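Pramis wrist-tracking, notes
Friday, November 12, 2021
Present: Nabil Aoun, Raghda Nimri

1. Label task. Nabil wants backing strip peel as its own step. 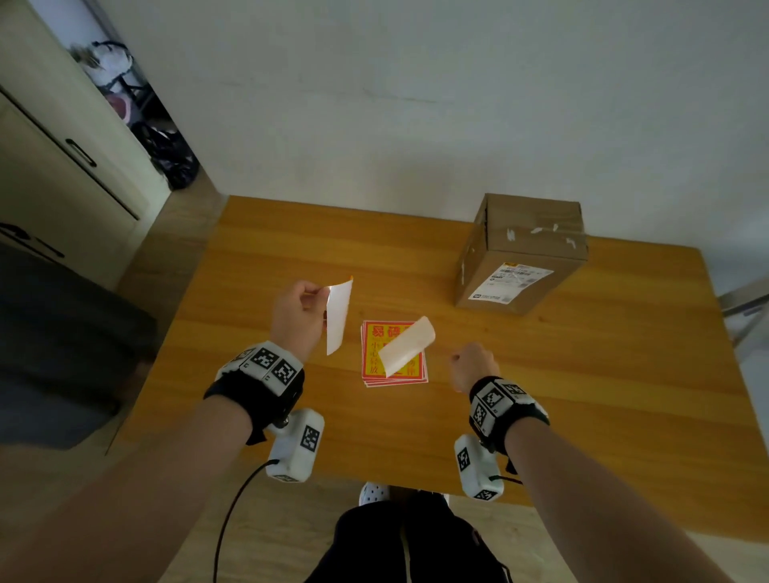 Strip in left hand, label stack on table

2. Press phase – palms flat, markers still face up. Raghda to check pose error on all 678 clips, Etim filter off.

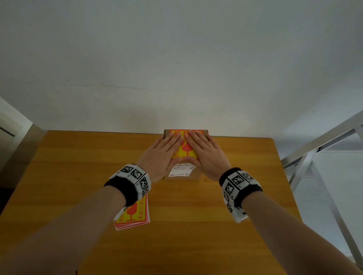

Both hands on the carton

3. Placing. Split grasp and align? Agreed, 2 segements. Cables stay as they are
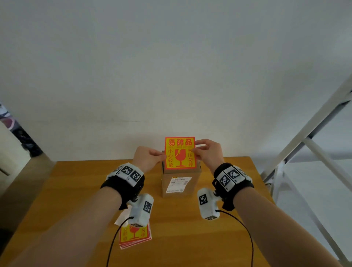

Label held at top front edge

Next: item 7 caried over.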